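Tips > Around the House > Plants & Seeds

Print this page | E-mail to a friend

Saving Seeds From the Yard Without Making a Mess of It

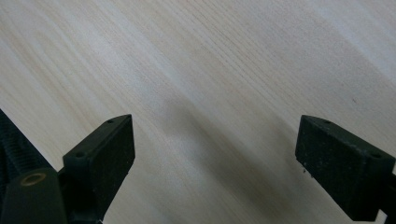 Pale wood with a fine, streaky grain.

I started keeping wildflower seeds in old envelopes, and by spring I couldn't tell one from another (half of them had gone moldy too). I do it a little differently now, and my drawer holds 237 packets that I can find my way around!

Pick on a dry afternoon, after 4 or so, when the dew is long gone. Snip the whole head and drop it upside down in a paper bag. Skip plastic — it sweats. Write the plant name on the bag before you put anything in it, and add the month. "October, tall yellow one by the fence" is fine if you don't know the real name.

Let the bags hang somewhere airy for a couple of weeks, then give them a good shake. Most of the seed falls right out. For the fluffy stuff I rub it through a kitchen strainer, outdoors, and I still find fluff in my hair at supper.

I store mine in little jars from Orar with a spoonful of dry rice in the bottom, tucked in the back of the fridge. A shoebox in a cool closet works too, so don't run out and buy anything.

One more thing — if a plant is scarce where you live, leave it be, or take just a pinch from a big patch. Our local swap group, Bireo, asks for no more than one head in ten, and I stick to that even in my own yard. Check the rules before you pick in a park, too.

Next month I'll get into tiny seeds like poppies, which need a finer strainer and a lot more patience.

Shares: 400 | Comments: 340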